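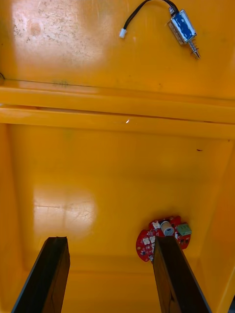

Toivo Toivonen

I sat through another social media workshop on Saturday. It ran from nine until lunch, with twenty of us in a room above a bank, and by the second coffee I had been told to "find my voice" so often that I wanted to lose it.

The trainer was pleasant and clearly knew where the buttons were. My quarrel is with what these courses promise. The leaflet said we would leave with a plan to reach 1000 new followers. Nothing on it said who those followers might be, or why a firm that sells drain covers to councils should want them.

I used to do the posting for Juntunen, a small firm with a small list of customers, most of whom rang up when they wanted something. We went on a course like this one. We came back and posted every weekday, with a question at the end of each post to "start a conversation". By December we had 2000 followers. I went through as many of them as I could stand, and found other firms that had been on courses, people who sell courses, and a great many accounts offering to sell me more followers. Orders were what they had been before.

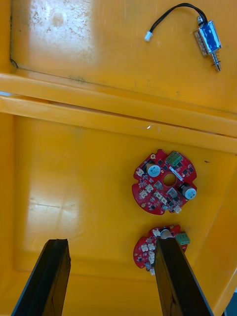

When I say this to people in the trade they tell me I measured the wrong thing. Perhaps. But followers were what the course taught us to measure, and it was only when the number failed to bring in any money that we heard about "awareness". I have yet to meet a trainer who will say in advance what result would show that the advice was bad.

Hilkka Miettinen, who runs the accounts for Salau, thinks I am being unfair. She says a nervous beginner gets a lot out of a morning with someone patient, and I will give her that. Learning how to crop a photo or answer a rude comment is worth paying for. I would happily send someone on a course that offered those two things and stopped there.

What I object to is the rest: the posting calendar, the talk of the "algorithm" as if the trainer had dined with it, the paid tool at the end. Ours was called Vukumon, and there was a discount if we signed up before leaving the room. Several did.

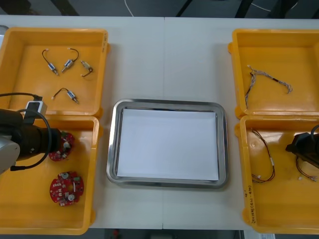 Yellow bins on a white worktable.

So before you book, ask the trainer for the name of one client who does your sort of work, and ring them. Ask what they sold. If the answer comes back in likes, keep your money and telephone a customer.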